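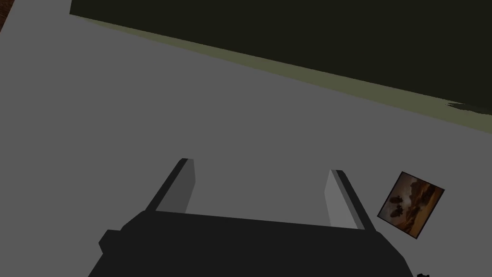 Render, dark green block with the olive strip along its lower side.

February, notebook, 4:40 pm

Finale of Kostico goes out tonight at nine. The promo page for it went up at noon, came down at 12:20, and went up again with the correct spelling of Henríquez. Florencia has been in the show for six seasons and we still manage to drop the accent once a year. It's practically a tradition.

Stills: the network sent 169. Elaine and I got it down to 100 for the gallery, mostly by throwing out the ones where somebody is blinking or where the dead brother is standing in plain sight. The publicity note says in capital letters that the brother's return is A SECRET. The same note has him in the cast list, second from the top. I have taken him out of the gallery and left him out of the synopsis. Santino says the trailer shows him twice. I am not responsible for the trailer.

Synopsis, third draft: "Inholm prepares for the trial, and an old debt comes due." Network's version was almost a full page and gave away the verdict. Fermín wanted "shocking" in there somewhere. He always does. We compromised on "old."

Gallery page loads slowly on phones. Tried the smaller thumbnails, which fixed the speed and cropped everyone's head off. Put the larger ones back. Tried loading nine at a time instead and that works, except that the caption for each still lands one picture late after the first batch. So for most of lunch the judge was labeled as Alarcón's horse. One complaint, from the judge's agent.

Caption fix: the counter was starting at zero on the first batch and at one on all the others. Changed it, checked five batches by hand, horse is a horse again. Leaving this here for whoever does Votow in the spring, where it will certainly happen again, as I copied that page from this one.
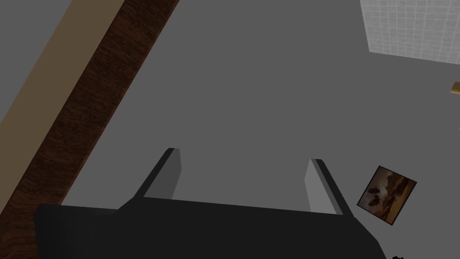
Render, gripper with both fingers apart.

5:55 pm. Frans called about the clips. We have three cleared for use before broadcast and a fourth that can go up only after the credits. He read me the file names over the phone and two of them are the same name. I've asked for them in writing.

To do before nine:
- swap clip two for the version with subtitles
- set the fourth clip to post itself (test this first, remember last season)
- check the West Coast time on the banner, which currently promises the show yesterday
- tell Fermín the headline is locked

8:30 pm. Banner fixed. Headline now says "shocking." I was away from my desk for four minutes.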